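Wasley Pegboard Practice Stand
Item no. WS-777
Available for purchase or for hire by the month

If you came to see us at the Pumcombe open day in September, you have already met the Wasley, and you may well have stood in front of it longer than you planned to. Plenty of people did! We make this stand for teams who want a two-armed robot to practice an everyday job, namely picking tools out of a bin and hanging them up where they belong, and for anyone who would like to show that job to visitors up close.

The idea came from Malte Ruppert, who was tired of seeing robots stack blocks and wanted something his own father would recognize from the garage. So it's a pegboard, a handful of hooks, a bin and some ordinary hand tools – and it keeps a robot a good deal busier than you might expect.

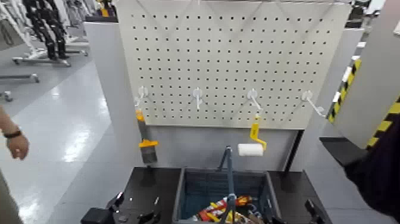 Brush and roller on the Wasley board, with the tool bin below.

Hanging a tool asks for more than a good grip. The arm has to bring the handle up at the right angle, find a fairly short hook and let go without pulling everything down again. At Pumcombe we ran the stand in sessions of 25 minutes with a break in between, and Uwe Bauerfeind talked visitors through each one and answered questions, including a great many from children. (The most popular was whether it could tidy a bedroom. Uwe said to ask him again in a few years.)

The hooks can be moved, so you can start with wide, easy spacing and close it up as your robot improves, or shift them between runs if you want to keep it on its toes.
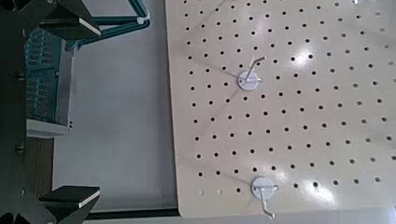

We suggest leaving the layout alone for the first day or two, though, and getting your camera positions settled before you change anything. Bright overhead lamps can throw glare on the board, and it is worth walking around the stand once with the lights on before you fix it in place. The Lodhi software kit, sold separately, comes with 38 ready-made hook layouts you can print and copy.

What you get: stand with pegboard, side panel and tabletop, open plastic bin, set of hooks, printed setup guide. Robot and hand tools are not included.
Shipping weight: around 236 pounds, in two crates

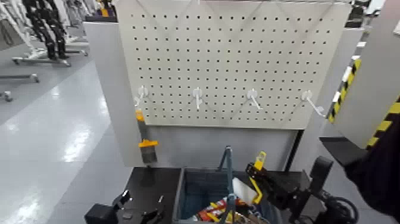
Right gripper at work above the bin.

The next demonstration will be at the Praltura showroom, starting at 10 in the morning, and you are very welcome to bring a tool of your own to try on the board. Please let us know beforehand if it is heavy or has a blade. For prices, hire dates and spare hooks, write to the sales desk and give the item number.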